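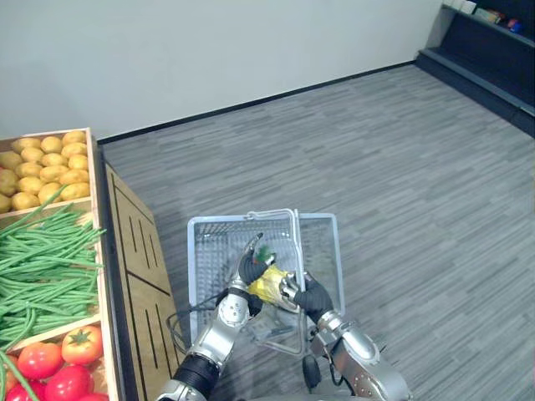

Yellow package with a green top, going in or coming out, two hands on it.

Household tips: before you pay a robot to put the groceries away

Ridis has been offering its two-armed kitchen helper by subscription this spring, and several readers have asked whether it would save them any work. The price I was quoted was $2640 for a year, with setup extra. My short answer is to wait. If you are set on trying it, or the cheaper Curach kit, these tips should keep you from wasting the trial month.

Shop for the hands. Bags that crinkle and slide are hard to pick up even for a child, and a helper that needs both hands for one package has none left for the basket. Ask to see it handle your own brand of salad, your own bread, your own bag of frozen peas. Bring them with you. The Ridis people were polite about this and the Curach people less so.

Keep loose produce out of it at first. Green beans left in a heap tangle and hang over the side of whatever you put them in, and pulling out one handful drags the next one along. Bag them yourself. Tomatoes go in a single layer, stem up, and I would still carry those in by hand.

Time it with a real week's shopping. My list had 18 items and I can empty that onto the counter before the kettle boils. Sales material likes to show one item, nicely done. Write down when it starts and when it finishes, and count any time you spend standing there watching, which in my case was all of it.

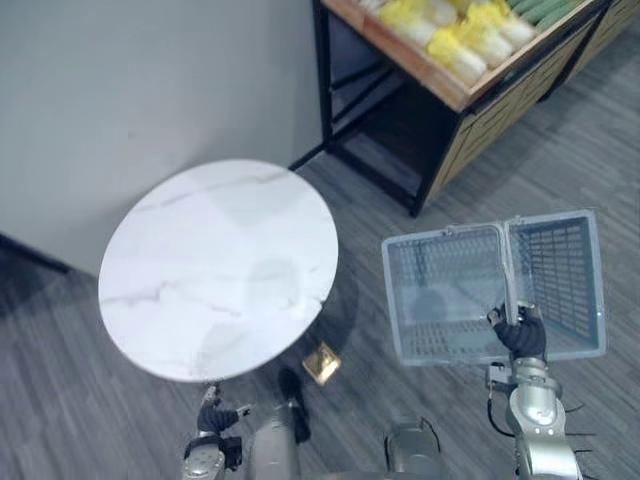
Baskets matter more than the brochures let on. Raudsepp sells a padded one for home helpers at a silly price, and I can't find a reason to buy it. A plain plastic shopping basket with a grid pattern and a handle that stands up will do, and the black hand holds one by that handle well enough, gripping it down near the lower end. What I'd want to know is how it manages with 2 cans and a melon all on one side. Put exactly that in and ask for a lap of the room.

Clear a landing spot. A round table looks nice and gives you no corners to push things against. Wipe it, dry it, and leave it bare. Pick up anything small and shiny from the carpet too, before it gets stepped on or rolled over.

Read the contract for breakage. The Ridis one covers the machine and says nothing on eggs. Risberg's service plan does mention food, up to a limit — I had to ask twice what the limit was, and I'm still waiting for it in writing.

Posted May 28, 2022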